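What Happens When a Government Loses a Vote?

A quick guide for kids. By Melina Triantafyllou, January 14, 2024

You've maybe heard a grown-up say "the government could fall." Sounds scary! Nothing actually falls over. The building's fine.

So what does it mean?

First, parliament. A big room full of people, picked by voters to make the laws. They're called members. Most belong to a party, a team of people who want mostly the same things.

The team (or teams) with more than half the seats usually gets to run the country. That's the government. The rest sit across from them and ask hard questions. That's the opposition — it's their job to argue.

A pretend country

Let's make one up. Call it Suvel. Suvel's parliament has 72 seats. Half of 72 is 36, so you need 37 to have more than half. That's called a majority.

The Meleo Party won 35 seats. So close! Two short. So they asked a little party, the Gavalas Party, to help out. Gavalas has five seats. 35 and five is 40. Done. Two parties governing together is called a coalition (say it: co-a-LISH-un).

Then in October they had a fight about money for schools, and Gavalas walked out. Now Meleo is back to 35. Uh oh.
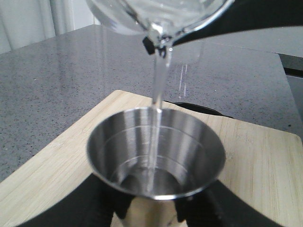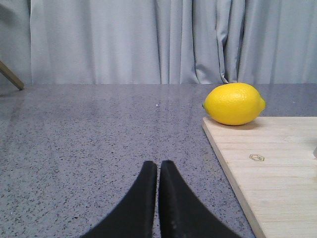 Emiliano Escobar wrote in to ask why Meleo couldn't just carry on with 35, when it was still the biggest party. Good question. Sometimes a party can! It's called a minority government. But it needs help from somebody else every time there's a vote, and thats tiring.

The big vote

The opposition can say, "We don't think you should be in charge any more. Let's vote on it." That's a vote of no confidence. Confidence means trust.

If the government wins, it stays. If it loses, one of these usually happens:

The prime minister quits and another team has a go.

Or there's an election and everybody votes again, earlier than planned.

Different countries have different rules, so check yours.

Can ordinary people do anything?

Yep. Write to your member. Sign a petition — a letter lots of people put their names on. In Suvel, if 1,000 people sign, parliament has to talk about it. People can also march with signs, peacefuly. Kids can do all of those in plenty of places, even though they can't vote yet.

Words to remember

Majority: more than half.
Coalition: parties governing together.
Opposition: members who aren't in the government.
Petition: a request signed by lots of people.

Next time: what does the Speaker do, and why do they keep yelling "Order"?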